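4.2 Drive removal with the Coltent disassembly kit

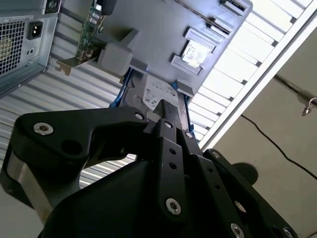
The second part of the evaluation concerned the Coltent kit as it is sold to small refurbishing shops. The kit consists of a two-finger gripper, a wrist camera, a mounting plate for the arm, and a software license from Wekier that covers one workstation. We bought it at list price and had no contact with either company before the trials, apart from one support request described in Section 4.4. The arm was already in our lab and had been used for the bin-picking work reported in Section 3.

We chose drive removal as the main task for two reasons. Refurbishers have to pull every drive before a computer can be wiped, resold, or scrapped, and most of them still do it by hand. It is also the task the product sheet puts first. The sheet says the kit can handle desktop cases "without custom tooling," and we wanted to see how far that claim holds when the cases are not all the same model.

The test set was 44 used desktop computers supplied by Halim, a local recycler. Side covers were taken off by hand before each trial. Cables to the drive were also unplugged by hand, as the kit manual requires. Each computer was tried 3 times, with the drive put back in its caddy between trials. An operator started the program, and from that point the arm had to find the drive, close on it or its caddy, and pull it clear of the chassis. Any contact that tripped the force limit ended the trial and was logged as a stop.

Figure 4. Gripper approaching a hard drive held in a blue caddy under a gray metal chassis panel, from the wrist camera. The rear of the power supply is at upper left.

Blue caddies like the one in Figure 4 gave the vision software little trouble. The rails stand out from the gray metal, and the default color settings found them in most room lighting. Bare metal cages were harder. For these the software had to rely on the drive label, and glare on the label often led it to place the grasp point too far to one side. Turning down the overhead lights helped, but a working shop may not have that choice.

Approach angle mattered more than we expected. The finger linkages are wide at the base, and in compact cases they touched neighboring parts before the fingertips reached the drive. The planner treats the gripper as a simple box, so it sometimes rejected paths that would have worked and accepted others that ended in a stop. Marisol Sánchez replaced the box with a closer outline of the linkages, and all results below use her version unless noted.

The wrist camera saved 2,562 images over the full set of trials. Saodah Pasaribu marked the grasp point by hand in 100 of them, and these were used to check the software's own estimates. The comparison is given in Table 5, together with the same measure for the older Dekosum gripper.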